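4.3 Calibrating contact detection (Skerudico 2)

Do this after the camera check, before any recording. Lacey has the config file if yours is missing.

1. Start the perception node. Wait for the green status line – can be slow on first launch.
2. Load the tableware profile. Not the default one, it ignores glossy surfaces.
3. Set depth smoothing to 100. Leave the colour gain alone.
4. Lower the tip over the middle of the dish and hold. Hit Capture.
5. Check the log. Contact threshold should read some 465. Anything over 500, redo step 4.

Note: glare shows up as a hole in the depth map. Turn on Fill Gaps, or tilt the light if your allowed to.

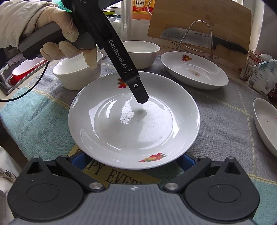

6. Save the profile under your own name. Dont overwrite Mervyn's.
7. Restart the planner so it picks up the new values.

Caution: planner keeps the old threshold until restart, and gives no warning. Stop all playback first.

Errors on save – see 4.5, or ask Kelly Sowerby.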